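The Bowl from Jokley

When my grandmother left Wurneck, she carried 2 suitcases and one white bowl. The bowl she did not put in a suitcase. She held it on her knees in the bus, wrapped in a kitchen towel, for all the 46 kilometers to Jokley, and my mother, who was a small girl then, had to hold the handrail by herself.

I heard this story many times, always in February, because it was in February that they left. My grandmother told it while she cooked. She never said why they went away. She said only that the house was sold for 2,000, that this was too little, and that the buyer wanted the bowl also, and offered 600 more for it.

"For a bowl?" I asked every time.

"For a bowl," she said, and she put more salt.

As a child I believed that it must be very old, or that a king had eaten from it. Later I thought that she had invented the buyer. When I was a student I even took the bowl to a shop in Marín, where a man turned it over, looked at the bottom, and gave it back to me without speaking. I did not tell my grandmother about this. I think she knew, because that evening she served me the soup in a cup.

She died in the same kitchen, early in the morning, with the radio playing. My mother took the radio and the good coat. I took the bowl.

Then, last winter, a letter came from Wurneck. It was written by the daughter of the buyer. She had found my address with some difficulty, she wrote, and she wanted to ask a strange question. Her father had talked until his last days about a white bowl. On the day he came to see the house, he had been hungry, and too proud to say it. My grandmother gave him soup without asking. He had wanted to own the bowl, his daughter wrote, because he did not know how to say thank you.

She asked if it still existed. I sent her one picture and no long explanation.
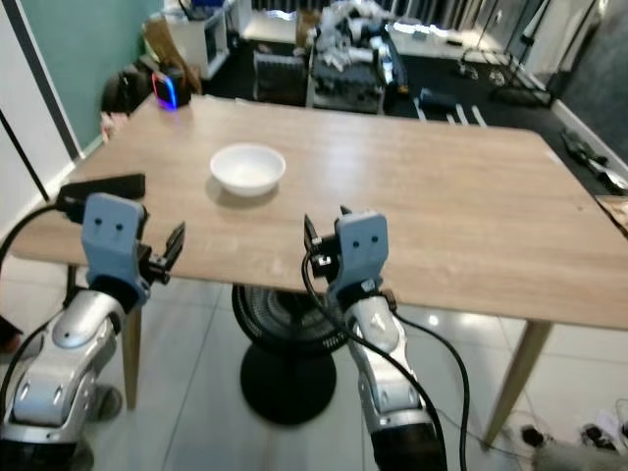
The bowl on the table, as I sent it to Wurneck.

Her answer came after some weeks. She wrote that she had imagined it bigger. She asked also what kind of soup it was, and I had to go to my mother, who closed her eyes for a long time.

"Potato," she said finally — "but there was something green in it."

I wrote this down and took it to the post office before it closed.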